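Nikau hand gripper

The Nikau is a hand-held two-jaw gripper sold by Rernano and used to record grasping tasks that are later passed to a robot arm. Each jaw ends in a textured pad, which wears faster than any other part. Brandunov, which services the tool, calls it "maintenance-free", a claim that sits oddly beside its own price list for spare pads.

Setting up

The jaws are opened fully, closed once and opened again so that the zero point can be stored. The maker says this takes 2 minutes. Users at the Kpodo workshop have reported longer times, mostly spent on repeating the step after an error light.

Pad care

Pads are wiped with a damp cloth and left to dry. The manual gives a pad life of 300 hours, but no test behind the figure has been published - and it does not say what was being gripped.

Checking the grip

Paper cups are a common test object, being cheap and easily crushed.
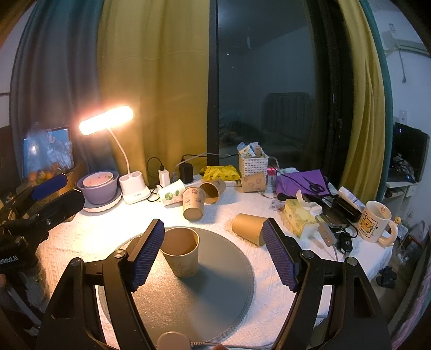
A cup that keeps its shape shows only that the jaws were closed gently, and the person holding the tool decides that. Whether it says anything about the pads is disputed. Both pads are normally replaced together, even when one looks sound.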